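Skornel Newsletter, December
Assembly room notes

The hinge station has a new work board, and after a month of use it is staying. This item covers what changed, how to set the board up, and where to send complaints.

Why we redid the layout

The old way was to tip a kit out on whatever surface was free and start. That was fine when Emska was sending us one type of hinge. They now send several, and the plates look alike until you try to fit one. In the fall we went through 952 kits and too many of them came back with the wrong plate or no plate. Naima Salem went through the returns and found that most of the mix-ups happened before any assembly was done, while parts were being laid out.

She drew up a board with marked areas and tried it with the Ung order, which was 700 kits. Returns dropped enough that we made it standard for the room.

What the board is

It is a flat white board with a heavy black border. Smaller outlines are drawn inside the border. Anything outside the border is not part of the kit you are working on, and that includes spare parts, labels and your coffee.

The board can go on a bench or on the floor. Several people prefer the floor for the long-bar hinges. Kneeling pads are on the shelf by the door. Please put them back.

How to set up

1. Wipe the board and check that the outlines are still sharp. If a line has worn through, tell Giang Khổng and he will redraw it. Please don't touch it up with a marker yourself.

2. Bring one kit only. Two open kits on one board is how the plates got swapped in the first place.

3. Put the tray at the top edge of the board with the hinge piece in it. Long bars should run side to side. Lay the block crosswise below the tray, and leave the middle of the board open to work in.
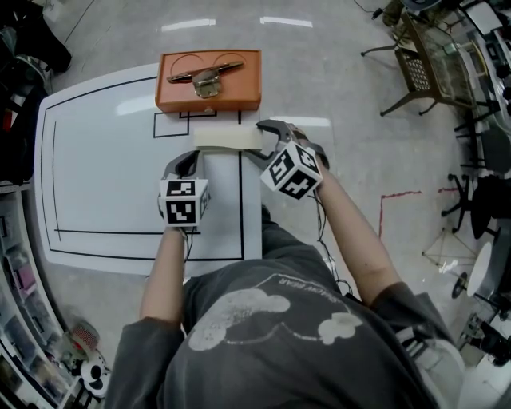

4. Check the plate against the kit card before you pick anything up. The Sodik kits use a card with the plate drawn at full size, so you can lay the plate on it.

5. When the kit is done, clear everything off the board, including the block, before you fetch the next one.

Coming up

The next Emska delivery is 2175 kits. It will be split between the two rooms, and the upstairs room will get its boards before the delivery arrives. Naima will be up there at 9:30 on the first morning to go over the layout with anyone who hasn't used it.

We are short on trays. If you have one at your desk with paper clips in it, please bring it down. Questions about the boards go to Giang, and questions about the kit cards go to Naima.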